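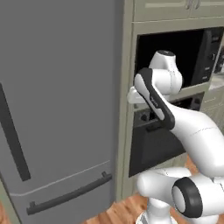
Şengül Kahraman
Datenerhebung und Szenenbau, Projekt Zolano

Betreff: Re: [zolano-daten] Küchenszenen, zweite Runde – wer macht mit?

Liebe Liste,

danke für die vielen Rückmeldungen auf meine Rundmail! Ich antworte gleich Beatrice, weil ihre Fragen vermutlich auch andere beschäftigen, und hänge unten an, was sich seit Juni getan hat.

Beatrice Okoth schrieb:
> Hallo Şengül,
> ich würde gern Demonstrationen beisteuern, habe aber drei Dinge nicht verstanden.
> Erstens: Zählt ein abgebrochener Versuch als Beispiel oder wird der weggeworfen?
> Zweitens: Warum so viel Mikrowelle? In der Aufgabenliste steht sie gefühlt
> in jeder zweiten Zeile, der Kühlschrank daneben kommt kaum vor.
> Drittens: Wir haben hier bei Ateş nur einen Rechner mit mäßiger Grafikkarte.
> Reicht das für die Teleoperation in der Simulation, oder ruckelt das so, dass
> die Daten unbrauchbar werden?
> Viele Grüße
> Beatrice

Zu den Abbrüchen: bitte unbedingt mitschicken! In der ersten Runde haben wir alles gelöscht, was nicht bis zum Ende durchlief, und ich ärgere mich bis heute darüber. Yavuz hat inzwischen ein kleines Skript geschrieben, das jeder Episode ein Feld "ausgang" mitgibt, mit den Werten erfolg, abbruch und unklar. Für das reine Imitationslernen nehmen wir nur die erste Sorte, aber für den Bewerter, den Aslı gerade trainiert, sind die Abbrüche Gold wert. Besonders schön sind Episoden, in denen der Greifer die Tür erst verfehlt und die Person am Controller dann neu ansetzt. Solche Korrekturen bekommt man mit keinem Planer so natürlich hin. Also nicht zurücksetzen, wenn der erste Griff danebengeht – einfach weitermachen und am Ende ehrlich markieren.

Zur Mikrowelle: Die ist so ein dankbares Objekt! Sie sitzt bei uns in der Schrankwand über dem Backofen, der Arm muss also ordentlich nach oben langen, und unten am Boden steht die Basis manchmal ungünstig nah am Kühlschrank. Mit den flachen Fingern unseres Greifers an die Türkante zu kommen, ist eine Frage von wenigen Grad im Handgelenk. Genau da hat die alte Policy versagt, sie kam fast immer zu steil an. Dazu ist die Front schwarz und glänzend, und die Tiefenschätzung mag das überhaupt nicht. Von den 1102 Episoden der ersten Runde hatten nur 74 mit der Mikrowelle zu tun, das wollen wir jetzt ausgleichen. Der Kühlschrank mit seinen langen Griffen lief dagegen erfreulich gut. Er bleibt in der Szene stehen und verdeckt je nach Blickwinkel auch mal etwas, aber eigene Aufgaben bekommt er in dieser Runde nur wenige.

Zur Hardware: Das reicht, Beatrice. Stellt die Schatten auf niedrig und lasst die Vorschau klein. Aufgezeichnet werden Gelenkwinkel, Greiferöffnung und Objektzustände, die Bilder rendern wir bei Cleltitia nachträglich in voller Qualität. Ein bisschen Ruckeln in der Anzeige stört also die Daten nicht, solange die Eingabe flüssig ankommt. Falls der Arm sichtbar hinter eurer Hand herhinkt, schreibt mir kurz, dann schauen wir zusammen auf die Latenz.

Nun zum Stand der Dinge:

Es gibt 16 Küchenvarianten. Der Grundriss ist jeweils ein anderer, die Armmodelle sind identisch. In Variante 4 klemmte die untere Schublade in der Physik, das hat Yavuz behoben, bitte vor der nächsten Sitzung neu herunterladen.

Für die Mikrowellenaufgaben hätten wir gern mehr als 300 neue Episoden, verteilt auf alle Varianten. Bitte wechselt nach ein paar Durchgängen die Küche, auch wenn man gerade so schön drin ist (ich weiß, ich weiß). Wer immer dieselbe Szene spielt, fährt irgendwann immer dieselbe Bahn, und das Modell lernt dann die Küche auswendig.

Die Startposition der Basis wird jetzt zufällig verschoben. Manche Starts sind richtig unbequem. Lasst sie trotzdem stehen und probiert es! Wenn sich eine Position als unlösbar erweist, reicht "unklar" plus ein Satz im Kommentarfeld.

Neu ist auch die sprachliche Anweisung pro Episode. Schreibt sie bitte so, wie ihr es jemandem in der Küche sagen würdet: "Mach mal die Mikrowelle auf" ist völlig in Ordnung. Kelly Greenwood sammelt englische Fassungen, deutsche und türkische gehen an mich.

Hochladen wie gehabt über den Zudemley-Server, Ordner kueche_runde2, eine Datei pro Sitzung. Euer Kürzel gehört in den Dateinamen, sonst kann ich bei Rückfragen nur raten.

Und weil jemand gefragt hat: Ja, man darf auch mit der linken Hand steuern. Die Bahnen von Linkshändern sehen tatsächlich etwas anders aus, und ich freue mich über jede einzelne!

Um 16 Uhr bin ich täglich im Sprachkanal, falls jemand beim Einrichten hängt oder beim ersten Durchgang nicht allein sein mag.

Herzliche Grüße
Şengül

PS: Aslı sucht noch zwei Leute, die Ausgänge gegenlesen, also Episoden ansehen und das Feld bestätigen oder ändern. Meldet euch direkt bei ihr.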